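Ticket 460, Prilgate Book Swap
Opened by Rasa Bite, 12/4/22
Subject: Yazzie bag list won't save

Hi team! Love the new packing list, but it drops my last two entries whenever I hit Save. 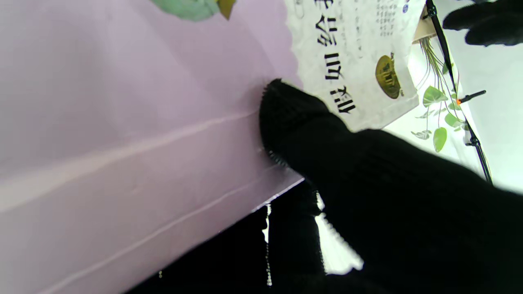 I tried it on the Clerkance login too and got error 500 both times.

Update: cleared the cache, and one entry stuck. Progress! The blue and yellow backpack now shows up under Bags. 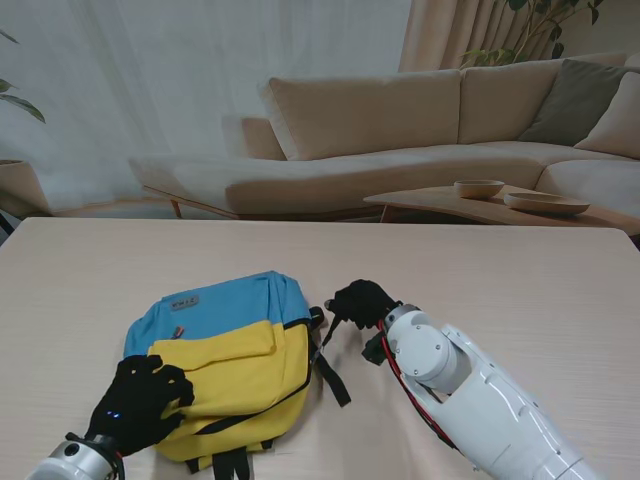
2 min read

Picture books still vanish, though. I think the title field hates Chinese characters. The teal one with the girl in orange on the cover fails every time, but typing "teal book" saves fine!

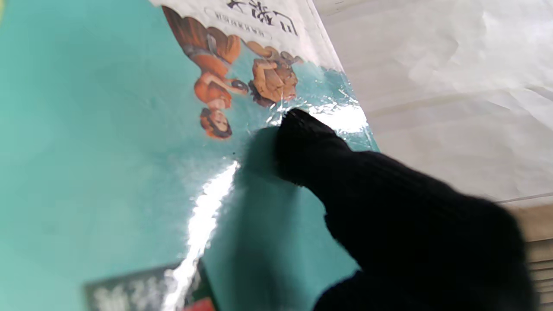
Uron sync is off, so it can't be that. I retyped the list with plain names, and the girl's reddish-brown hair went in the notes box without a hiccup. Please leave this open until Chinese titles save.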